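Violeta Barrientos paints signs for a living, and most of them are for boats. Her workshop is the ground floor of an old chandlery in Gillidport, two streets back from the water, and she has been there for six years. The name on the door is still the chandler's. She has been meaning to change it.

"People find that funny," she says. "A sign painter with the wrong sign. But if I spend a day on my own door, that's a day I'm not paid for."

She did not start in the trade until she was 42. Before that she worked in the accounts office at Gutance, a firm that hired out scaffolding, and she describes the job without complaint. The hours were good and she liked the people. When the office moved inland she was offered a place in the new building and turned it down. She had no other work lined up.

What she had was an evening class in lettering, taught by Dennis Wanyama in a room above the library. Wanyama had painted shopfronts since leaving school and had strong views on spacing. For the first term he would not let anyone paint a whole word.

"We did the letter O," Barrientos says. "Then we did the letter S, and two people left. I went home and painted S on the back of wallpaper until my husband asked if I was all right."

Her first paid job was a rowing boat. The owner wanted the name on both sides of the bow and had chosen it for his grandmother, who was Latvian: Kļaviņa. Barrientos had never painted the small marks under the letters and she got one of them wrong, hanging it from the wrong part of the N. The owner noticed before he had even got out of his car. She rubbed it back and did it again for nothing.

"I check everything now. I write the name out, the customer signs the paper, and I pin that paper up where I can see it. Spelling is the part you can't charge extra for."

The work follows the boating year. From January until Easter the boats are out of the water and everybody wants their name done in the same fortnight. Summer is pubs and cafés. By September it has gone quiet, and she uses the time to practise alphabets she is less sure of and to go back over her prices, which she says were far too low for the first two years.

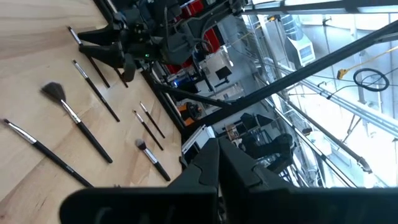 Most of what she knows about price she learned from Danylo Tkachenko, who runs the boatyard and sends her a good share of her customers. He told her to stop charging by the letter. A short name on a curved, weathered transom can take twice as long as a long one on a flat board, and she was losing money on the short ones. She now charges for the day or the half day, with paint on top.

"Danylo said, would you pay a plumber by the inch? I had no answer to that."

The biggest job so far was the Tornus, an old fishing boat that had been bought by a couple who planned to live on it. They wanted the name, the port and a registration number, 451, all in the style of the lettering it had carried when it was built. There was one photograph, and it showed the stern from an angle. Barrientos spent longer on the drawings than on the painting. The original painter had squeezed the last two letters to get them in, and the couple asked her to keep it that way.

"I found that hard. Dennis would have had a fit. But it was right for the boat."

She is asked a lot about vinyl. Cut vinyl lettering is quicker and cheaper, and she tells people so when they ring. She has no quarrel with it and has recommended it for vans. On wood she thinks paint lasts better and is easier to touch up, and an owner with a steady hand can do small repairs without calling her back.

For the past 5 months she has had some help. Benjamín Carrasco comes in on his free mornings from the college, mainly to prepare boards and draw up layouts. He has started on the letter O.

"He's neater than I was," she says. "Slower, though. He'll stand and look at a line for ages - I let him. I did the same."

Asked whether she misses the office, she thinks for a moment and says she misses the heating. The workshop has one small heater and a gap under the back door. She has a quote for a new door and will probably accept it before the winter. The boatyard has already sent her the first names for January, and one of them has eleven letters.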